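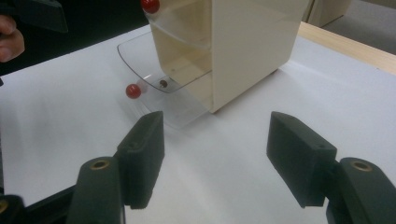 Superfatting

Superfatting is a practice in soap making in which a batch contains more fat than the available alkali can convert into soap. The unreacted fat stays in the finished bar. The term also covers the amount of extra fat, given as a percentage of the total fat in the recipe. Most cold process bars for skin use fall between 3 and 8 percent. Laundry bars are usually made at 0 to 1 percent, as free fat can leave residue on cloth.

Chemistry

Fats and oils consist mainly of triglycerides. In the presence of sodium hydroxide, each triglyceride gives up three fatty acid chains, which form sodium salts (soap), and one molecule of glycerin. The mass of alkali needed to convert a given mass of fat is its saponification value. Coconut oil has a high value, owing to its short chains; olive oil and tallow have lower ones. Published tables list averages, and the true value of a given lot of oil may differ from the table by a few percent. A small superfat therefore also serves as a safety margin against free alkali.

Methods

Two methods are in general use.

In the first, called lye discount, the full alkali requirement is worked out and then reduced by the chosen percentage. All oils are combined before the alkali solution is added. The maker has little control over which fats remain, as the alkali reacts with whatever is present.

In the second, the main oils are fully saponified and a further portion of oil is stirred in afterward. This is effective only in hot process soap, where the reaction is largely complete before the addition. In cold process soap, oil added at trace still meets active alkali, and the result is close to that of a lye discount.

Calculation

A batch with a full alkali requirement of 300 g and a 5 percent discount uses 285 g of sodium hydroxide. Purity must also be taken into account. Flake hydroxide sold at 97 percent purity already gives an unintended discount of 3 percent if weighed as though pure.

Effects on the bar

Free fat softens the bar, reduces the volume of lather, and lessens the feeling of tightness after washing. Above 10 percent, bars tend to be soft and may feel greasy. Soaps made wholly from coconut oil are an exception and are often superfatted at 15 to 20 percent to offset their strong cleaning action.

High superfat levels shorten storage life. Free oils rich in linoleic and linolenic acids oxidize in air and may produce orange spots with a stale odor. Antioxidants such as rosemary extract slow the process, and chelating agents such as sodium citrate bind the metal traces that promote it.

Small-scale trials

The Skarnance workshop, run by Osaze Osagie and Asabe Chukwu, kept records on 2166 bars poured under its Clisari label. The bars were made at superfat levels of 5, 8, 11 and 15 percent and stored on open racks for 12 months. Spotting was most common in the 15 percent group, chiefly in bars made with sunflower oil. Bars made with tallow and coconut oil showed little change at any level.

See also

Saponification value
Lye discount
Rancidity
Cold process soap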